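Visita à Flurik, 4/12/19

Que tarde boa — e que gente paciente! A Leonie Hoani recebeu-nos à porta e foi logo dizendo que a garra é a parte barata; o que pesa no orçamento são os dedos sob medida, os suportes de parede e as horas de integração. Anotei tudo (12 páginas!), pois em agosto temos de fechar o pedido com o Declan. 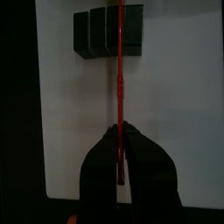
A proposta da Eltow prevê 2 braços e 14 dias de instalação, e eu ainda pediria um jogo de dedos de reserva.

114 compartilhamentos · 2 comentários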